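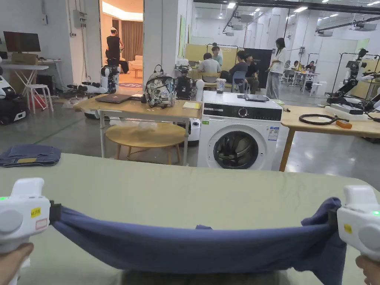
Filed under: Clothes, Money

11th May

I have not bought any new clothes since October, apart from socks. I said I would write something about it when I got past the six-month mark, and that has come and gone, so I am sitting down to do it now.

It started with a bank statement. I was going through the year's spending to see why the savings account never moved, and I added up everything that had gone to Hinwood, the online place I used for most of my work shirts and trousers. It came to £313 over the summer alone. I could remember buying perhaps half of it. One jumper still had its tag on. I had ordered it in two sizes, meant to send one back, and missed the returns date on both.

So I closed the account and unsubscribed from the emails. The emails made more difference than I expected. Hinwood was sending one most mornings, and a fair number of my orders had been placed on the bus, before I was properly awake.

The first couple of months were easy. I had plenty to wear and I wore it. Things got harder in the cold weather when my one decent pair of jeans went at the inside of the thigh, which is where mine always go. In the past I would have thrown them out. This time I looked up how to patch them, and did it badly. I used a bit of cotton that was too thin and sewed it too close to the hole, and it tore away again within a fortnight.

The second go was better. What I learned, for anyone with the same problem:

Use a patch of a similar weight to the jeans. The lower leg of an old pair is ideal.

Make it a good bit bigger than the worn part, so the stitches go into sound cloth. The cloth next to a hole is usually thin too, even if it looks all right. Hold it up to a window and you will see.

Wash the patch first if it is new cloth.

Sew back and forth across the whole area, with rows close together. It looks messy for a while and then settles down.

I did mine by hand, over three evenings. They have held up since, and I wear them to work. The repair is slightly stiff and you can feel it when you sit down, but it does not rub.

After that I got more interested in how clothes wear out. Mine were mostly being finished off by the washing. I was doing everything at 40 degrees and then putting it all in the dryer, because that was how it was done at home when I was growing up. I now wash nearly everything cooler and hang it on a rack in the spare room. Jeans go in inside out, with the zip done up, and only when they need it. Shirts get done up at the top button so the collar keeps its shape. T-shirts dry flat over two bars of the rack so they don't get a line across the middle.

It takes longer — a full rack needs two days in winter, and the room has to have the window open a crack or it smells. I had to buy a second rack. I have decided that does not count as clothes.

The other change was the repair table at Prarport, in the old market hall. I had walked past it for years and thought it was a craft stall. You take a thing along, you are shown how to fix it, and you put something in the tin. I took a coat with a torn lining and came home having replaced the lining in one sleeve. The coat was a Ghoneim one I bought second-hand in 2000 and it has outlasted everything else I own. The wool is still good. The buttons have been changed twice and the pockets are mostly darning.

Old clothes are not always better. I also had a Ghoneim scarf from the same shop and it fell to bits. But the coat has wide seams inside, so there is something to work with when it needs taking in or letting out. The shirts I bought last summer have seams so narrow that once they start to go there is nothing left to sew. I check for that now when I look in charity shops. I turn things inside out and look at the seams before I look at the label or the price.

I have allowed myself charity shops, by the way. Some people doing this do not. My rule is that it has to replace something that is past mending, and I have to wait a week before going back for it. Usually it has gone by then. I have bought two shirts and a pair of cords in this time, and the cords were a mistake.

What I have not worked out is underwear and tights, which do not really mend, and shoes, which cost more to resole than I would like. The shop here quoted £52 for a pair I paid less than that for. I had them done anyway. They are comfortable, and I would only have had to break in another pair.

I have also been trying Wividance, the swapping site, with mixed results. You list what you don't want and get points for it, and the points go towards other people's things. I got rid of both jumpers that way. The one thing I have ordered was a cardigan described as green, and it was brown. The listings say very little about wear, and I would like a line in each one saying whether the item has been mended before. I would take a mended one over an unmended one in most cases.

I wrote a shorter version of this on the Wividance message board last week, and had a few answers. 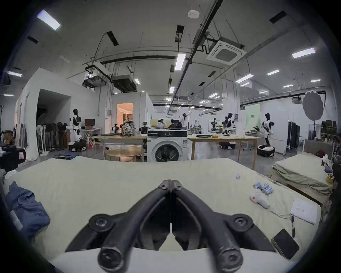 Wrenfield replied that the week's wait had not worked for her at all, and that she ended up thinking about the thing all week and buying two others in the meantime. She keeps a list on the inside of the wardrobe door instead, and nothing gets bought unless it is on there. She also said to put the patch on the inside of the jeans and not the outside, "or the edge catches every time you cross your legs".

Mine are on the inside, but I should have said so. I might try the list as well. At the moment it would have one thing on it, a plain dark belt, and I am fairly sure I have one of those somewhere already.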